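Firkorik, Servicebereich Greiftechnik: In den folgenden Beiträgen dokumentieren wir die Wartung des handgeführten Greifers, der bei uns im Küchenversuch eingesetzt wird. Stand: Dezember 2022. (Thread)

Zuständig ist Raimo Rautiainen. Rückfragen bitte unter diesem Beitrag, sie werden gesammelt beantwortet.

Das Wartungsintervall beträgt 3000 Greifvorgänge. Maßgeblich ist der Zählerstand im Gerätebuch. Geräte, deren Gerätebuch Lücken aufweist, werden vorgezogen.

Zuerst die Fingerbeläge. Sie werden mit einem fusselfreien Tuch und klarem Wasser gereinigt. Lösungsmittel sind nicht zugelassen. Fett aus dem Küchenbetrieb setzt sich in der Struktur der Oberfläche fest und ist von außen schlecht zu erkennen. Im Zweifel wird der Belag getauscht.

Beläge werden ausschließlich paarweise gewechselt. Seit Juli beziehen wir sie von Vilier. Restbestände der früheren Lieferung sind an das Lager Mellor zurückzugeben und dürfen nicht mehr montiert werden.

Danach die Schrauben an den Fingern. Alle werden gelöst, gereinigt und über Kreuz wieder angezogen. Schrauben mit beschädigtem Antrieb werden ersetzt. Schraubensicherung nur mittelfest, sparsam aufgetragen.

Anschließend folgt die Funktionsprüfung am Einsatzort. Gegriffen wird Geschirr, wie es dort vorhanden ist, auch in umgedrehter Lage. Der Fußring einer Schüssel ist für die Beurteilung der Parallelität gut geeignet.
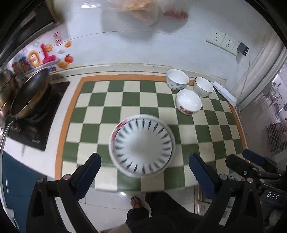 Beide Finger mit blauen Belägen über einer umgedrehten Schüssel, Küchenarbeitsplatte.

Bewertet wird, ob beide Beläge gleichzeitig anliegen. Zulässig ist ein Versatz von 2 Millimetern. Bei größerem Versatz wird das Gelenk der betroffenen Seite neu eingestellt und die Prüfung vollständig wiederholt.

Nach bestandener Prüfung sind 200 Leerhübe zu fahren, danach werden die Schrauben nochmals kontrolliert. Diese zweite Kontrolle ist im Gerätebuch gesondert abzuzeichnen.

Der Versand zwischen den Standorten erfolgt über Pallport, Finger geschlossen, Beläge abgedeckt. Die Arbeitsanweisung 79 wurde entsprechend angepasst und ersetzt alle früheren Fassungen.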